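Break Room and Storage Walkthrough, Cakolholm Building

August 10, 2023
By Kamlesh Yadav
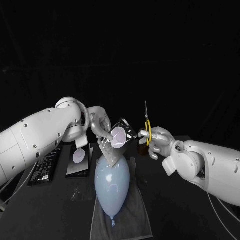
Clear packet held by one corner over a dark tabletop.

1. Exits clear. PASS. Both doors open fully. I'm told they always do, which is not what I wrote in May.

2. Extinguishers tagged. PASS, with doubts. Every tag is initialed in the same pen. I'd like to see the Flivov service invoice before I believe the dates.

3. Shelving anchored. FAIL. Rated for 400 pounds a bay according to the sticker. The sticker is on the wrong model. Bay 12 moves when you lean on it.

4. First aid cabinet. PARTIAL. Burn gel expired. The log says "checked monthly" and has 6 entries for the year, all neat.

5. Small packaged goods sealed and labeled. PARTIAL. Seals okay on the ones I opened the drawer for. Labels missing on the Jandolik refills.

6. Extension cords. FAIL. Still one behind the fridge. "Temporary" since May.

7. Water heater setting. Read 111 degrees at the tap. Fine for hand washing, but the dial says something else, so I don't trust the dial.

8. Floor mats flat. PASS.

Recheck items 3 and 6 first. A note saying they're fixed won't do, I want to lean on the shelf myself.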